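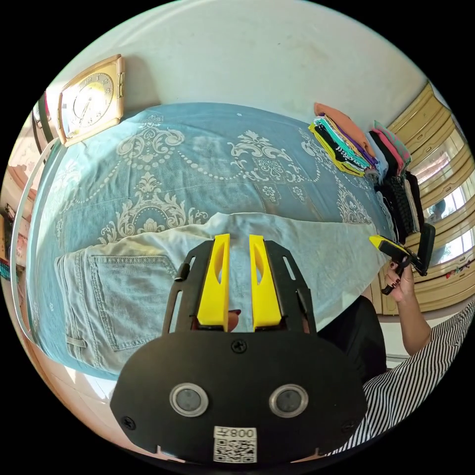

Chain noise on a used Plamus 495 after new sprockets

Posted by Tetteh Dogbe

Hello all. In May I bought a used Plamus 495, the naked model. The seller gave me a box with a new chain and both sprockets from Lornance, and I fitted them at home. Now there is a ticking sound from the left side when I ride slowly in second gear. At higher speed I do not hear it, but maybe the wind covers it. The slack is as in the manual, measured with the bike on the side stand. I have ridden 200 miles with the new parts. Is this normal for a new chain, or should I stop riding? I also would like to know if the front sprocket has a right and a wrong side, the paper in the box did not say it.

Amerley Quaye

mine did that too, went away. lube it

Senyo Arthur

Please do not wait for it to go away before you have looked at two things.

First, the front sprocket. On many bikes one face has a raised collar, and if it is put on backwards the chain runs a few millimeters out of line. Take off the cover and look from behind along the lower run of the chain. It should leave the rear sprocket straight. Check also that the side plates have no shiny marks on the inside.

Second, measure the slack in several places. Turn the wheel a little, measure, turn again. If the difference is more than 4 millimeters, I would suspect the chain or a sprocket that is not sitting well on its hub. Set the slack at the tightest place.

It is also possible that the adjusters are not equal left and right. The marks on the swingarm are not very exact, so I measure from the pivot bolt to the axle on both sides. All this took me 15 minutes on my Henano.

Tetteh Dogbe

Thank you Senyo. The collar was on the wrong side. I have ordered a new lock washer and will write again when it is fitted.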